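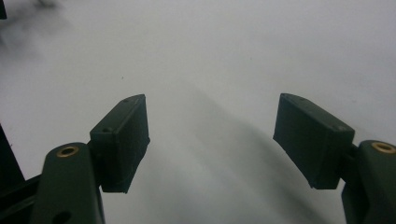
Drumimano: a collection of feast day notices from parish newsletters

README, last changed Tue 11 January

What it contains

Drumimano is a set of 700 short texts, all taken from the printed newsletters of churches in and near Larkthorpe and Lestthorpe. Each text announces, explains or remembers the feast day of a saint. Some are only two lines long ("Mass for St. Lucy at seven, bring a candle"). Others are small essays in which the parish priest tells the life of the saint and then asks the people to do something about it during the week.

The texts are in English, with Latin phrases here and there, and in 18 cases with one paragraph in another language. We kept these paragraphs as they stood and did not translate them.

Why we made it

Rochelle Holloway began to copy the notices when she was writing a thesis on how the saints are spoken of outside of books. The lives of the saints in the big collections are well studied. The few lines that a priest types on a Thursday evening, between the flower rota and the boiler fund, are mostly thrown away on Monday. We wanted to keep them in a form which can be searched and compared.

Files

notices.csv has one row for each notice.
saints.csv has one row for each saint, with the spellings we found.
parishes.csv has the name of the church, the denomination and the years we could get.
scans.txt is a list of the pages we still have as scans. The scans are too large to include, please write if you need one.

Columns in notices.csv

id: a number. Numbers of deleted notices are not used again.
saint: the short form of the name, the same as in saints.csv.
feast: day and month as the newsletter gives it. It can be different from the calendar. See below.
year: four digits, or empty.
parish: the code from parishes.csv.
kind: one of announcement, life, prayer, appeal, mixed.
text: the full text of the notice.
note: our remarks, mostly about damaged paper.

About the dates

This is the part where mistakes are easy to make. A parish may move a feast to the nearest Sunday, and the newsletter then gives the Sunday without saying so. Churches that follow the older calendar have another date for the same saint. We wrote down the printed date in every case and corrected nothing. If you want to put the notices in order by the official feast, use the column calendar_day in saints.csv, which was filled in by Eifion Kneath. Where a saint has two days he put both, with a semicolon between them.

St. Nicholas and St. Francis need special attention. The notices for Francis come in October and very many of them are in fact invitations to the blessing of animals, with little about the saint himself. We marked them as announcement, even when a sentence of his life is included. The notices for Nicholas often have a second subject, the children's party, and these we marked as mixed.

How the kind was decided

Rochelle and Eifion read all the notices separately. They disagreed on 56 of them, and most of these were between life and appeal. A typical case is a text on St. Martin that tells about the cloak and ends with the request to bring winter coats. After discussion we gave such a text the kind of its last sentence. We know that other readers would decide differently, therefore both first opinions are kept in the columns kind_rh and kind_ek.

What is missing

The Gallardo boxes, which hold the newsletters of the old Lestthorpe mission, were only partly readable when we worked on them. We took 60 notices from them and left the rest. The Orthodox parish is represented with few texts, as its newsletter was printed irregularly. Saints who have no church named after them in the area appear seldom, so please do not use the frequencies as a measure of how much a saint is loved.

Personal names

Names of sick persons and of the dead who were prayed for have been replaced by [name]. Names of priests were kept where they signed the text. If you find a name we have overlooked, tell us and we will remove it in the next version.

Use

You may use the files for study, teaching and for your own parish newsletter. Please mention Drumimano and the parish from which the text comes. Several priests asked that their words should not be sold, and we promised it to them.

Known problems

The Greek letters in notices 212 and 340 are broken.
"St. John" without any addition is coded as john_unclear. Do not merge it with the Baptist.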